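The Quiet Comeback of the Pencil Cup

Ask Rigoberto Quintero what changed his working day and he won't mention a chair, a lamp or a new screen. He'll tell you he threw out 89 pens. They had been living in three mugs and a drawer, most of them dried up, and he went through the lot one August evening with a scrap of paper and a trash bag. What was left fit in one clear holder, and he has been a little evangelical about it ever since!

Quintero runs Fustier, a small shop that sells paper, pencils and desk things from a former shoe repair place. He keeps 814 items in stock, down from more than 2000 when he took over, and he can talk about nearly every one of them. But the shelf people stop at is the one with the holders – tin, cork, stoneware, plain see-through acrylic – and he loves to watch them choose.

"Everybody picks up the pretty ones first," he says. "Then they go home with the clear one."

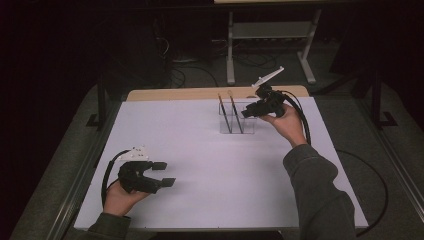
I get it. A clear holder with dividers is such a modest thing, and it does two jobs at once. You see what you own, right down to the stubs at the bottom, and each pencil gets a slot to lean in so it doesn't slide around and knock into its neighbors. Stand it toward the back of a white tabletop and the whole front stays free for paper, elbows and coffee.

Tianyou Zhong came to the same idea from the other direction. She draws maps for a hiking guide called Sitivon and used to keep every pencil she owned within reach, 10 to a jar, several jars deep. Now she puts out two in the morning. The rest wait in a box under the table until she swaps one in.

"With a full jar I spent my time rummaging," she told me. "With two I just draw."

She stores them tip up, always, and so do I now. You can read a point at a glance and tell which pencil needs the sharpener, and the lead isn't taking the knock each time you drop one back in. Zhong sharpens at the end of the day, over the trash can, with a small steel sharpener she has owned since school.

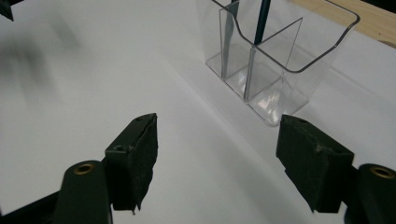 A clear holder with dividers leaves plenty of white tabletop free.

Cleaning is the part people forget. Acrylic shows dust and graphite smudges quickly, and Quintero likes warm water, a drop of dish soap and a soft cloth. Skip paper towels, which can leave fine scratches. For the corners between the dividers he uses a cotton swab, and he lets the holder dry upside down before anything goes back in.

Fustier opens at ten in the morning, and the holders are on the second shelf to the left of the door.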